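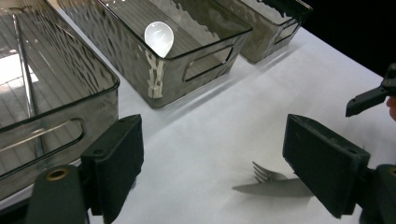
We did it! The winter coat drive closed at teatime and I've been grinning ever since, even though my arms ache and I can still smell other people's wardrobes on my jumper.

Sun 15 October

When I put the first notice up in July (in the middle of that heatwave, when the very idea of a coat made people laugh at me) I was hoping for enough to fill one rail at the Costura night shelter. We ended up with 66 coats, plus a heap of scarves and more odd gloves than I know what to do with. Sixty-six! Last year it was 57 and I thought that was a miracle.

Most of them were in lovely condition too. There was a navy wool one with the tailor's thread still in the vent, and a child's yellow mac that made all of us go "ooh" at once. A few had broken zips, so Hortensia Urrutia took seven home on the bus and brought every one back mended by Thursday, with new toggles on the duffel coat. I can't sew a button on straight, so I was in awe.

If you're thinking of giving next time, men's large and extra large go first, every single year. We never have enough. Thick socks are wonderful as well, and they need to be new. Please do check the pockets! I found a door key, a very old mint and a theatre ticket from Selleck, row F. The key is in an envelope with me, so shout if you're locked out.

The other thing people at the shelter ask for is hand cream, which I'd never have thought of until one of the regulars told me what a night outdoors in the cold does to your knuckles. So that's what I'm collecting next. Small tubes are best as they fit in a pocket, unscented if you can manage it, and unopened please.

You can drop things off at mine or leave them in the porch at 74 Bauerfeind Road, any evening after six. The dog is loud but very soft. Ring the bell twice and somebody will come down.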